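How a Gripper Picks Things Up

A robot arm is not much use without something on the end of it. The part on the end is called the end effector. An end effector can be a drill, a paint sprayer, a suction cup or a camera. On many robots it is a gripper, which is a kind of mechanical hand.

This page explains how a two-fingered gripper works. It uses a home build as its case. The builders are Wing-sze Kan and her uncle, Wai-kit Chang, who did most of the work on a dining table and the noisy parts in the Korkow shared workshop. They named their project Heva.

Two fingers

Your hand has four fingers and a thumb. It also has 27 bones. A gripper with that many parts would be heavy and slow to repair, so most builders start with two fingers that move towards each other. This is called a parallel gripper if the fingers stay facing each other the whole time they move.

Keeping them facing each other is harder than it sounds. Cut two strips of card and pin them together like scissors. When you close them, the tips swing round in a curve and the angle between them changes. A smooth object squeezed between slanted blades is pushed out forwards.

The usual answer is a linkage. A linkage is a set of stiff bars joined by pivots. A pivot is a joint that lets a bar turn but does not let it slide away. If four bars are joined so that the opposite sides are the same length, they make a parallelogram. Push the parallelogram over and its top side stays level with its bottom side. Fix a finger to the side that stays level and the finger will not tilt.

You can test this with four strips of card and four paper fasteners. Use two long strips and two short ones. Hold one short strip still on the table and move the other. It travels in an arc but always points the same way.

Hand-held first

Heva's gripper can be held by a person. This is common in robotics now. A person carries the gripper and does a job with it, such as lifting a cup, and the movements are recorded. A computer program can then use the recordings to work out how a robot arm should do the same job. One recording of one job is called a demonstration.

A program needs many demonstrations, and they should not all be the same. If the cup is always in the same place, the program may learn the place and ignore the cup. Wing-sze keeps a notebook of her demonstrations. By December she had written down 1,776 of them. She had thrown out 143, most of them for being too short to use.

The objects she practises with are ordinary ones. Each shape sets a different problem. A can is round, so flat fingers touch it only along two thin lines. A bottle is tall and will tip if it is pushed near the top. A tray is wide and low, and the fingers have to open far enough to reach both sides or else take hold of one rim.

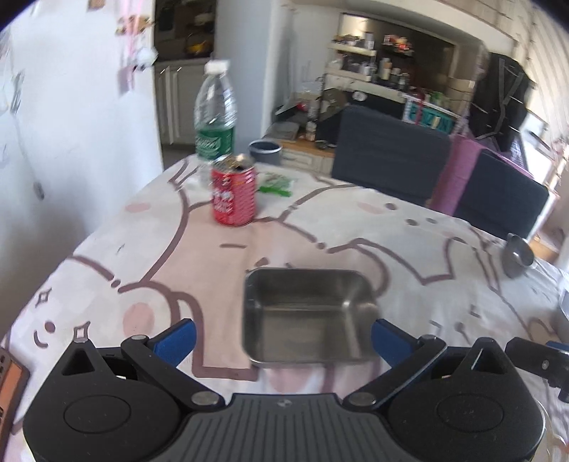

The blue-faced fingers and the metal tray. The round silver pivots are at the lower ends of the black linkage arms.

Friction

Once the fingers are touching an object, friction does the lifting. Friction is the force that resists two surfaces sliding over each other. It depends on two things: how hard the surfaces are pressed together, and what they are made of.

Pressing harder gives more friction, but there is a limit. A paper cup will fold up. An egg will break. It is often better to change the surface of the finger. Rubber grips glass much better than hard plastic does, and a soft pad also bends a little to fit the object, which spreads the squeeze over a larger area.

Wai-kit tested pads with a kitchen scale and a mug. He put the mug in the gripper, added water slowly with a spoon, and wrote down the weight at which the mug began to slip. He did this 8 times for each pad and took the average. Doing a test once tells you very little, as the mug might have been crooked.

Where the squeeze comes from

On a hand-held gripper, the squeeze can come from the person. A trigger pulls the linkage and the linkage moves the fingers. On a robot arm the same job is done by a motor.

Motors spin fast and weakly. Gears make them turn slowly and strongly. A small gear driving a big gear is the simplest way to do it. If the big gear has five times as many teeth, it turns five times more slowly and has close to five times the turning force. A little is lost to rubbing between the teeth.

Heva's motor comes from an old Purkari label printer. The first set of gears was printed in plastic and lasted 55 test squeezes before a tooth snapped. The second set is brass.

Make a card gripper

You will need: thick card, scissors, a ruler, a hole punch, six paper fasteners, two rubber bands.

1. Cut four strips, each 12 cm by 2 cm, and punch a hole 1 cm from both ends of each.
2. Cut a base 10 cm by 6 cm. Punch four holes in it, in two pairs. The holes in a pair should be 3 cm apart.
3. Fasten one strip to each hole in the base. You have used four fasteners.
4. Cut two fingers, 8 cm by 3 cm. Join one finger to the free ends of each pair of strips. Ask for more fasteners here (you need four, so eight in all).
5. Wrap a rubber band round each finger.

Push the fingers together and try to lift a cork. Then take the rubber bands off and try again.

Words used on this page

End effector: the tool on the end of a robot arm.
Linkage: stiff bars joined by pivots.
Demonstration: one recording of a person doing a job.

Comments (3)

Tatsuya Ebihara
The list says six fasteners but step 4 says eight. We had to stop and go to the shop.

Cheuk-hei Chien
Mine lifted a cork and a glue stick but not a marble. The marble shot out sideways.

Chun-yin Tsai
Which way round do the brass gears go, small one on the motor?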